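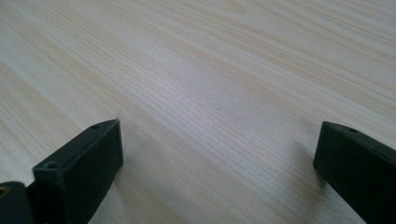

Pinces manuelles : le devis ne dit pas tout

Le budget équipement de l'atelier se discute en mars, et la ligne « pinces de démonstration » est passée de deux à 10 unités entre deux versions du tableau. On aimerait comprendre pourquoi.

Promach propose la paire de doigts, la poignée et le support à 1662 euros l'ensemble. Flilard est moins cher à l'achat, mais facture à part les doigts de rechange, et son délai annoncé est de 18 semaines. Dans les deux cas, le commercial parle de « solution complète ». Le chiffrage ne comprend pourtant ni le stockage des enregistrements, ni les heures des opérateurs, ni l'étalonnage après un changement de doigts. Sur le projet Kellora, ces postes oubliés avaient représenté presque 6 mois de retard, et personne n'a encore montré en quoi la nouvelle demande serait mieux préparée.

Reste la question du bras. Acheter dix pinces tenues à la main suppose qu'un robot finira par refaire les mêmes gestes. Celui du site de Lapointe est promis depuis deux budgets, et il ne figure toujours pas dans les investissements de l'année.

Notre avis : deux pinces, un jeu de doigts de rechange par pince, un essai sur une seule tâche, et un prix ferme pour la suite. Les remarques sur le tableau sont à envoyer au service achats avant la fin du mois, avec la référence du devis en objet.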